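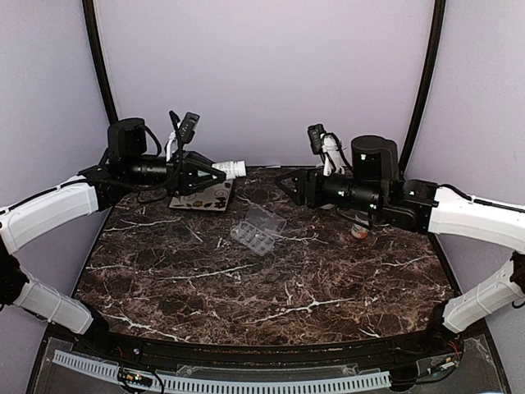
Print this page | E-mail this page

Drimura Water District
Minutes of the Regular Meeting, 2024-08-08

1. Opening
The meeting was called to order by the chair. A quorum was present. The agenda was approved with one change: item 6 was moved ahead of item 5.

2. Minutes of the previous meeting
Approved with a correction to item 4, second paragraph, where "Dreltance main" should read "Dreltance lateral."

3. Operations report
Production at the Nair well field met demand throughout the reporting period. Well 2 remains on reduced duty pending replacement of the check valve. The valve has been received but does not match the flange pattern on the discharge line. An adapter is on order.

Hydrant flushing was completed in the upper zone. Two customers reported discolored water and were advised to run an outside tap until clear. No further calls were received from either address.

Meter replacement continues. The district has 839 active connections. The remaining old meters are on the east side, where several boxes are below grade and must be raised before the new units will fit. Staff asked that this work be billed to the capital account. Agreed.

4. Dreltance lateral
The leak at the Dreltance lateral was repaired with a full-circle clamp. Staff consider the clamp a temporary measure. The pipe is thin-walled steel and was found pitted on the lower half. Options presented were replacement of 300 feet in the existing trench line, or abandonment and a new tie-in from the north. The second option requires an easement.

Motion to obtain a quote for replacement in the existing line and to make an inquiry with the landowner on the easement. Seconded. Carried.

6. Brellimex contract
The contractor, Brellimex, submitted an invoice for $3,948 for tank inspection. The written report had not been received at the time of the meeting. It was noted that the contract makes payment due on delivery of the report, including coating thickness readings for the interior floor.

Motion to hold payment until the report is delivered. Seconded. Carried, one abstention.

5. Late fee
The proposal to set a flat late fee of $50 was discussed. One member considered the amount too high for residential accounts and asked for a two-step schedule. Staff stated that the billing software can apply a percentage or a flat amount, but will not apply both to the same class of account. Tabled.

7. Public comment
A resident asked whether the fill station would stay open after the end of August. Staff replied that it closes at first frost. A second resident asked for the sampling results to be posted with units shown. Staff will correct the table.

8. Adjournment
There being no further business, the meeting was adjourned. Draft minutes, subject to approval.

Contact | Copyright Drimura Water District | Back to top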